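To: Trirkside household automation list
From: Koech program office
Date: Sep 8, 2025
Subject: Re: Are machines ready for laundry?

A member wrote to the list last week:

> The Sandance brochure states that home machines will fold a full basket by next year. Our residents are asking whether they should wait for one. Does the program office share this view?

The office does not share it at this time. Folding remains among the hardest of the ordinary chores under review. A plate or a box keeps its shape when it is lifted; a shirt does not, and a machine must find the edges again after every move.

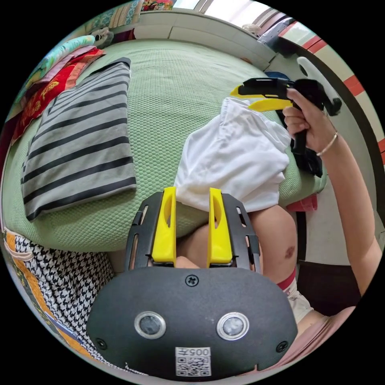
Will a machine fold laundry in the average home next year?

Most likely it will fold a few kinds of items, slowly, and with a person nearby to step in.

The Kitico trial supports this reading. Out of 200 attempts with mixed clothing, 126 ended in a fold that the reviewers accepted. Towels did well. Long sleeves and thin fabrics accounted for most of the failures, and 37 attempts were stopped by hand.

> Would it help if the work were done on a table?

A table would help the machine, but many of our members sort and fold on a bed, and the office believes that tests should follow the habits of the household -- including soft surfaces and limited space.
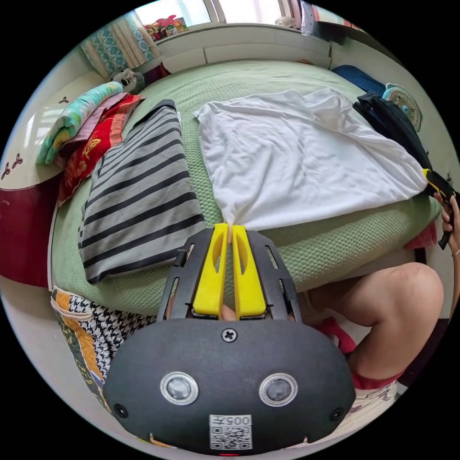 *White cloth pinched by one gripper and reaching toward a second, with a folded striped garment alongside.*

The same member asked about shop-floor work. Packing and sorting of rigid parts is further along, and two member firms already rely on it for full shifts. Neither firm has moved cloth handling off its manual line.
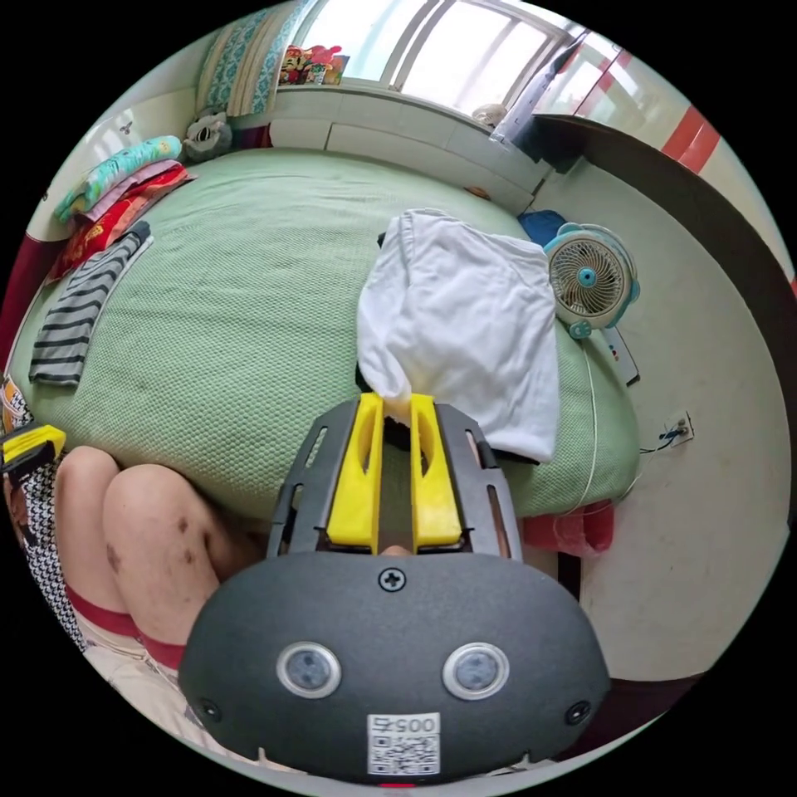

Cost estimates for home units will be revised in October. The present figures assume that a machine receives one item at a time on a clear surface, and the office considers that assumption too generous. A bed on which a crumpled white cloth lies near a striped garment, with patterned cloths piled in the corner and a stuffed toy by the pillow, asks the machine to decide what is to be folded before any folding begins. The revised estimates will allow about 3 minutes per item for this step.

Members who hold test results of their own are asked to send them to the list, with the type of fabric stated.

Koech program office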